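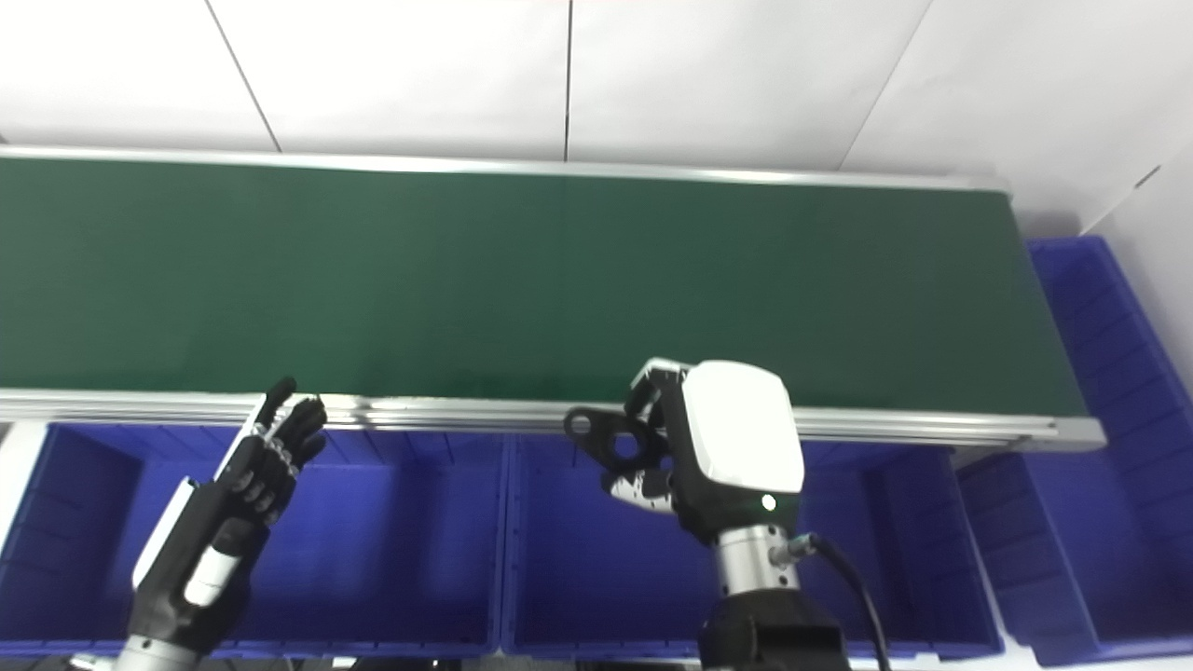
Figure 6. Head camera view at the start position: hand on the left arm, gripper on the right arm, belt and bins clear.

Comparing two end effectors on one robot

Use this procedure when you want to try a dexterous hand against a parallel gripper on the same sorting job. It assumes both arms are already calibrated and the Nalia controller is running. If you have not set the arm limits yet, go back and do that first.

Before you start

Stop the conveyor and clear it. Empty all four bins.

1. Fit the hand to the left wrist and the gripper to the right wrist. Tighten each wrist ring by hand, then lock it.

2. Connect the gripper cable and leave enough slack for a full turn of the wrist.

CAUTION: Do not plug in or unplug an end effector while the arm has power.

3. Turn on arm power. Check the small light on the front of the gripper body. It should be green before you go on.

4. On the controller, open Tools and assign a profile to each side. The profiles are named Motora (hand) and Shen (gripper). A wrong profile will not raise an error, but the grip force will be off.

5. Send both arms to the start position. The hand and the gripper should stop just short of the front rail, with the hand over the leftmost bin and the gripper over the central one. Compare the camera view with Figure 6.

6. If either tool touches the rail, press Stop and lower the reach setting by 2 mm. Repeat step 5.

Running the trial

7. Place one test part on the belt and run a single pick with the gripper. Repeat with the hand, using the same part in the same spot.

8. When both picks finish without a fault, start the conveyor and run 300 picks per side. Keep the belt speed the same for both.

9. Save the log after each side. The controller does not merge them, and a second run will write over the first.

NOTE: Fingertip wear affects the results. At our Voltuncombe site, Cúc Phùng logged 1,303 picks on one set of gripper pads before drops began to rise. Check the pads between runs – and replace them in pairs.

WARNING: Keep hands out of the bins while arm power is on, even if the belt is stopped.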